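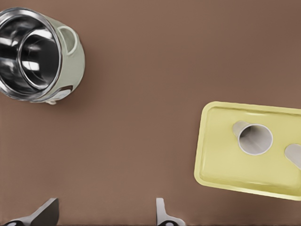

Wrist view in the sim: green pot, yellow tray, white cup on its side, both fingers open.

**1/** Notes from comparing two grippers on the same simulated two-arm setup. Same table, same arms, same objects. The only thing I change is what's bolted to the wrist. I'm calling them Turow and Grasso, after the config files.

**2/** Turow has a short stroke and stiff fingers. Grasso opens wider and closes slower. On paper Grasso should win with anything round. Paper cups are my main test object because they roll when you bump them and they dent if you squeeze too hard.

**3/** The task: pick up a cup lying on its side, put it on the tray, let go. Either arm can do it. 1000 episodes per gripper, object positions shuffled at the start of each one. A try times out at 55 seconds.

**4/** First problem was the contact settings. With the defaults, both grippers let the cup slide out during the lift. I raised the finger friction and cut the physics step, and the sliding mostly went away. Runs take a lot longer now. I left them going overnight.

**5/** Second problem was the approach angle. If the fingers come in along the length of the cup, one goes inside the mouth and the other goes outside. That works fine with Grasso. With Turow the inside finger tends to catch the rim and push the cup away. Coming in across the body is safer for both. 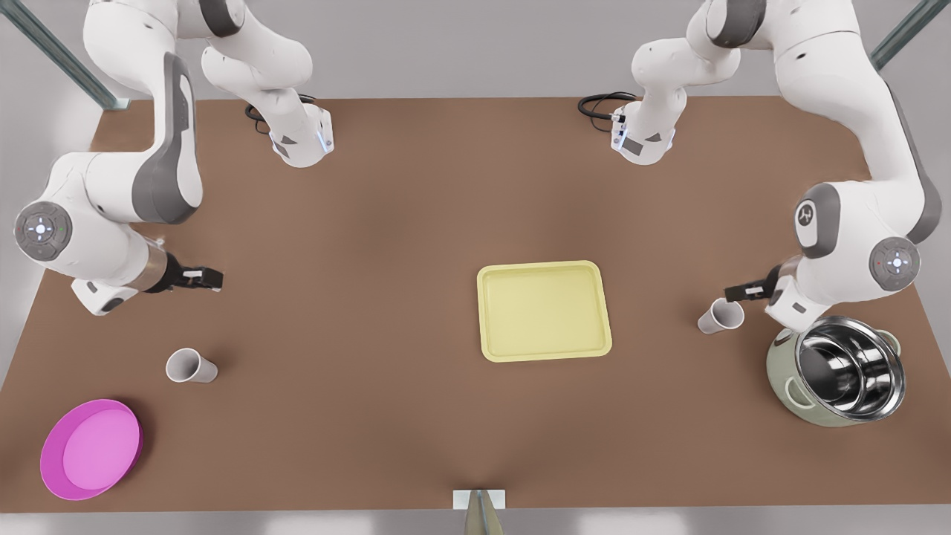 **6/** I use the overhead view for debugging only. The policy gets the wrist cameras and the joint positions. It would be easier with the overhead feed, but the real cell at Gemdale won't have a camera up there, so I don't want to train on one.

**7/** The wrist cameras have their own trouble. Shiny steel gives you bright highlights that move when the arm moves, and my segmentation kept splitting the inside of the pot into pieces. I ended up masking by depth first and color second. White cups against the brown table were never an issue. White cups close together sometimes were.

**8/** Where it stands: Grasso drops fewer cups. Turow is faster when it gets a clean grasp. Grasso also bumps the tray more, and I had to add 5 mm of clearance to the planner to stop that.

**9/** Controller side: I tried 3 of them. Plain position control was the worst at release, with the cup often sticking to a finger and tipping. Impedance control was best. The Teltemex one landed in between, but it was the easiest to set up and the logs are readable.

**10/** Plates are next. They're flat and close to the table, so I expect Turow's thinner tips to do better there. I'll post the config files once I clean up the comments in them.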